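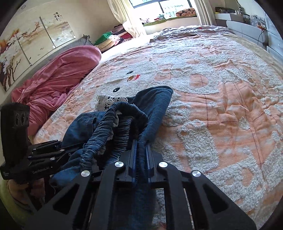 How many demonstrations do we need before the first training run?
Up to 3,370 for the whole garment set, going by what Elaheh Kiani worked out from the class budget. We stand at 2,930 usable ones after the last sort. The first run can start before we reach the full number, and Shahram wants it started before the April check-in.

Notebook, Winov class project, cloth handling group
April, entry begun 9:40 a.m.

Present: Elaheh H., Abbas, me (Mahnaz). Shahram joined by phone for the first part.

Bedroom setting again. Work is on pinching and lifting clothes off the bedspread. The tufted pattern is a harder background than the plain gray sheet we used at Grasmont. On the sheet the segmentation found the edge of a garment nearly every time. On the bedspread it keeps taking the white tufts for part of the cloth, and white trim is worst. Abbas thinks we should label trim as its own class. I would sooner leave the labels alone until we see one trained result. Left open.

Dark blue trousers: the waistband is the part to write down. Elastic gathers into deep folds and there are many places to pinch, so the people doing the demos all pick different ones. Elaheh H. proposed a rule: take the fold nearest the gripper, close, wait one beat, then move. We used it for the rest of the morning. Need to mark which demos came before the rule. Abbas has the list.

Changed the closing speed on the Brukier script from the old default to the slow setting. Slow is better for thin cloth and no worse for denim. Leave it on slow.

Two-gripper work started after the break. One person holds the far corner of the cloth and the other takes the trim. Timing between the two recordings was off by a small amount at the start, so we now tap the jaws together before every take and line the files up on that. Cheap fix, seems good enough. Elaheh K. can check it when she does the sync pass.
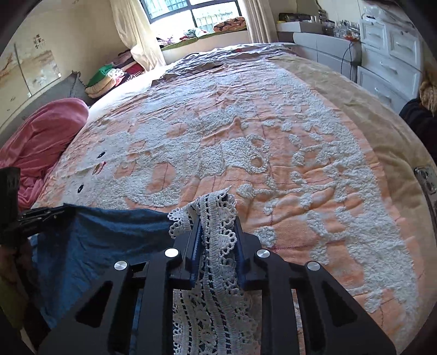 Fig. 2. Lace edge in the near gripper, blue knit held at the corner by the second.

Openwork trim is awkward for the depth data. The sensor reads through the holes to whatever is behind, and the surface comes out broken up. Filling the gaps in software made a smooth sheet that sat too high. Went back to raw depth.

Pinch width for lace: same as for the knit. Tried narrower and saw no gain.

To do
Abbas: split the file list at the new pinch rule.
Elaheh K.: sync pass on the two-gripper takes.
Me: ask Shahram if the Kiani server has room for raw depth, or if we have to thin it out first.
Elaheh H.: write the pinch rule on one page so the second-year students can follow it.

Stopped at 12:15 p.m. Batteries on charge.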